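Endska Park Name Plaques

Parks and Public Places > Plaques and Markers > Endska series

When a town decides to put a person's name on a park, there is usually a good deal of talk beforehand and then, rather suddenly, a date for the ceremony and no plaque. We have been making the Endska series for towns and parish councils in exactly that spot for a long while now, and we still enjoy the phone calls (even the ones that begin with "how fast could you possibly...").

Each Endska plaque is cast in bronze, with raised lettering and a plain or double border. You can have the new name by itself, or the new name with the older one kept in smaller letters underneath, which a lot of towns ask for when people have grown fond of what the place used to be called. Trudy Tuhiwai in our lettering room will set out your wording and send you a full-size paper proof, and she is very good at spotting a middle initial that has wandered off.

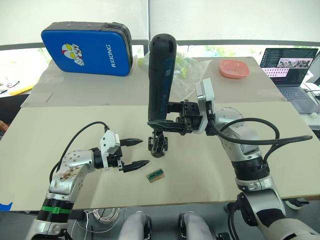 Wording is the part that takes the longest, so please start there. Get the family to look at the spelling, the titles and the dates before anyone orders, and then have the clerk check it against the resolution the council passed. When the paper proof arrives, lay it out flat on a big table, with cream-colored cardboard sheets underneath like the ones in the photo if you have some, and let everybody lean over it and read it out loud. You'd be amazed what turns up that way! Two rounds of changes are included in the price.

Size: 36 inches wide as standard, other widths on request
Finish: brown or dark green background, lettering brushed bright
Fixing: 5 hidden studs for stone or brick, or a Breno post frame for open grass
Lettering: up to 9 lines
Price: $2000, including proof and delivery
Optional: Heiskanen unveiling curtain with cord, for hire or to keep

The curtain deserves a word of its own. It hangs from a light rail over the plaque and opens sideways with one gentle pull, so your mayor won't have to wrestle with a bedsheet and a strip of tape in front of the school band. It folds into its own bag, and most towns that buy one end up lending it to the library.

If your ceremony is in October, do get in touch early, as that is our busiest month. Eskil Haugen looks after orders and delivery dates and is happy to talk things through before you have anything settled.

Prices checked 26 March 2024.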